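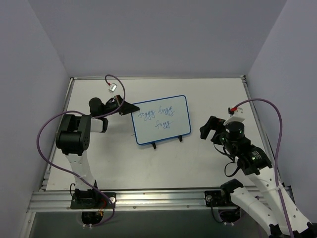 # The Foggy Side of the Water

The ferry to Drondholm leaves Molovley at half past seven, except when it doesn't. On my first morning the far shore was gone by six, and by seven so was the end of the pier. People sat in their cars with the engines off. A man walked a dog down to the ticket office, read the board, and walked back.

Fog here comes in off cold water. Warm, damp air moves over the bay, cools from below, and the moisture in it turns to droplets small enough to hang. It is most common in early summer, when the land has warmed up and the bay hasn't. There is a second, shorter run of it in October, which usually forms over the marsh at night and is gone before lunch.

Cremilda Frota has kept a record of it for 30 years. She writes down when she loses sight of the church on Drondholm and when she gets it back. The notebooks are on a shelf over her washing machine, and the earlier ones have swollen a little from the steam. Her method has stayed the same apart from one change in 2000, when the church roof was redone in a darker slate and she found she could pick it out sooner. She marked the page with a red line and kept going.

"I don't know what it proves," she told me. "My husband wanted the barometer and I wanted something I could do from the sink."

Her longest entry is 4 days. The bakery on the island ran out of flour and made oatcakes, and the school stayed open with the two teachers who happened to live on that side.

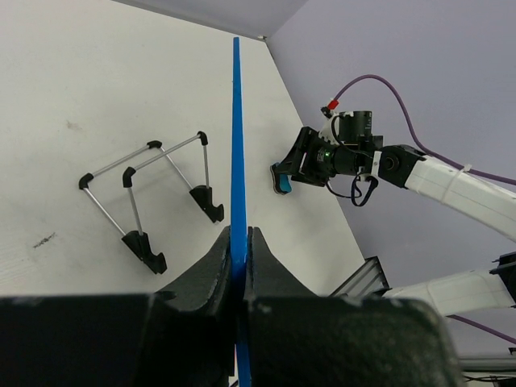 The Sarnico line, which runs the ferry, has had radar for decades and could cross in most conditions. What stops it is the landing at Drondholm, where the channel is narrow and often full of small boats without any lights to speak of. The rule is that the captain has to see both channel markers from the turn. They stand 50 yards apart. If only one shows, the boat waits or comes back.

At the Bisgaard yard, just south of the pier, they still repair the old hand-cranked horns that used to be carried on every fishing boat in the bay. The reeds are the part that fails. Salt gets behind them and the note goes flat, then stops. Most of the horns that come in now belong to people who found one in a shed and want it to work. The yard tests them outdoors after nine, by agreement with the neighbors.

Walking in thick fog is easier than driving in it, but sound is a poor guide. I heard a hammer that seemed to be straight ahead and came across the man using it well off to my left, fixing a gate. He said most visitors follow the wall as far as the slip and then turn around.

By a quarter to eleven the pier had its end back. Then one marker showed, and after it the other, and the cars started up. Frota had the church at 10:52. I was on the ramp by then, behind a van full of bread trays, and couldn't see it for the van.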